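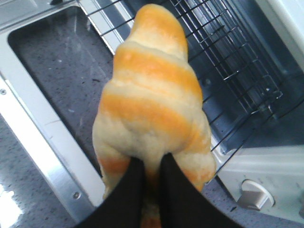 Crescent roll held in the Nimo gripper, toaster oven task.

Search this site
Search

Declercq Robotics Club – Frequently Asked Questions

Joining

Who can join?

Any enrolled student at Declercq, in any major. No prior robotics course is required. You should be able to edit a text file, run a command in a terminal and read an error message to the end before asking about it. Members who want to write control code need basic Python. Members who want to work on fingers and mounts need the shop safety card.

When does the club take new members?

At the start of each term. The fall intake closes in October, when teams for the Clultoda are fixed. You can still attend open bench sessions after that, but you will not be listed on a team until the next intake.

How large is a team?

Teams have 3 to 5 students. A team of two may be approved by the faculty advisor, Arnout Postma, if both students have completed a prior term. Teams of six are split.

How much time does it take?

Plan on 6 hours a week, split between bench time and desk work. Teams that skip the desk work spend their bench time labeling data, and the bench is the scarce resource.

The task

What is the project this year?

Kitchen manipulation with a single arm. The Clultoda rules publish a set of household tasks and every team attempts the same set. Ours are the toaster oven tasks: open the door, pull the rack, pick a baked item from the rack, place it on a plate, push the rack in, close the door, set the knob to a called position.

Why a crescent roll?

The rules call for a soft item with no flat parallel faces. A crescent roll tapers, has ridges where the dough overlaps, and compresses when gripped. A grasp near the wide end is stable. A grasp near the tip tends to rotate. Both behaviors are useful to have in the data, so please do not delete the bad grasps.

Is the oven hot during runs?

No. The oven is unplugged for all runs and the plug stays visible on the bench where the session lead can see it. Items are baked ahead of time in the student kitchen and brought over at room temperature. A run with a plugged-in oven is void and will be removed from the log.

Can we eat the rolls?

Not the ones that have been handled by the gripper. The finger pads are cleaned for grip and are not food-safe. Use the bin marked for test items.

How is a run scored?

Each of the seven subtasks is pass or fail. A dropped roll fails the pick and the place. A roll that reaches the plate visibly torn passes the pick and fails the place. Touching the oven housing with the wrist is logged as a contact and costs nothing unless the oven moves. There is no partial credit for a knob that stops between positions.

How many runs are needed before we can enter?

A team must log 20 complete runs with the same software version. Changing the version resets the count. Changing the finger pads does not, but the change has to be written in the log.

Hardware

What equipment does the club have?

One Nimo arm with a two-finger gripper, one wrist camera, one fixed camera, and the bench computer. The gripper has black angled fingers that close to a narrow V at the tips. Spare finger sets are in the second drawer. Sign out what you take.

Can we design our own fingers?

Yes. The mounting pattern is on the club drive. Custom fingers must fit inside the same closed width as the standard set, or they will not pass between the oven rack and the side of the cavity. Send the drawing before you print it. Most first designs are too thick at the base.

Why does the wrist camera show so much of the fingers?

It is mounted that way on purpose. The control software needs both fingertips in view to estimate the gap between them and to tell whether something is in it. If you tilt the camera up to see more of the workspace, you lose the contact region and the grasp check stops working. Leave the bracket alone. The two screws have thread-locker on them.

What should the camera see before a run?

Start from the home pose with the gripper closed and nothing in it, then check the view against the reference on the bench computer. You are looking for three things: both fingertips visible, part of the oven visible, and an even background with no bright window behind it.
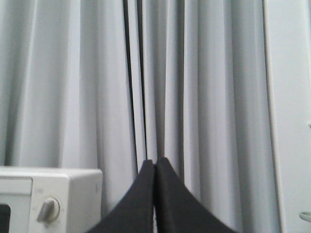
Keep the curtains drawn for the whole session. Exposure on the wrist camera is locked at startup, and a panel opened halfway through will wash out everything recorded afterward. A thin dark gap where the panels meet is acceptable. It can, however, line up with the space between the fingertips, and the gap estimator sometimes reads it as a continuation of that space. If you get a gap reading that does not match the gripper encoder, move the wrist a few degrees sideways and read it again before filing a bug.

The same applies to glare on the countertop. The surface is glossy and speckled, and a bright patch on it has been detected as an object more than once. Turn off the desk lamp.

Can we move the oven?

No. Its position is part of the calibration. If it has been bumped, stop, tell the session lead, and run the alignment routine. Do not correct it by hand and continue. The knob task is the first to fail when the oven is out of place, and the error looks like a software fault.

Software

What software do we use?

Imton, which handles arm control, camera capture and logging. It is installed on the bench computer. You can install it on your own machine to replay logs, but your own machine may not be connected to the arm.

Do we have to train a model?

No. Scripted motion is allowed for any subtask. In past terms the door and the rack were mostly scripted, and the pick was mostly learned from demonstrations. Teams are free to mix the two. The run log must say which method was used for each subtask.

How do we record demonstrations?

With the hand controller, from the home pose, one subtask per recording. Start the recording before the arm moves and stop it after the arm has come to rest. Recordings that begin in mid-motion are hard to align and will be rejected by the import script – this is the most common complaint we receive, and the script is behaving as intended.

My recording has no video. Can it be recovered?

Usually not. Check the capture light in Imton before you start. If the light is gray, the joint data is saved and the camera data is not. Joint data without video can still be used for scripted motion, so move it to the folder named "joints only" and keep it.

The gripper closes on the roll but the log says "empty." Why?

The grasp check uses motor current, and a soft item may not produce enough resistance at the default threshold. Lower the threshold in the item profile. Do not raise the closing force to get past the check. It will flatten the roll, and the place subtask will then fail on condition.

Sessions and conduct

When is the bench open?

Evenings during term, by booking. A slot is one hour. Bookings open at 8 a.m. on the shared calendar. A team may hold one booked slot at a time, and unbooked slots go to whoever is present.

Can one person work alone?

Desk work, yes. The arm may be powered only with two people in the room, one of whom stays within reach of the stop button.

What happens if something breaks?

Write it in the fault log with the run number and what the arm was doing. There is no charge for damage that is reported. Unreported damage costs the team its next slot.

Who do we contact if the answer is not on this page?

Ask the session lead first. For eligibility, team size or rule interpretations, write to Arnout Postma through the club office. Rule questions are forwarded to the Clultoda organizers in a batch, so allow several days for a reply.

Contact the club office | © Declercq Robotics Club | Back to top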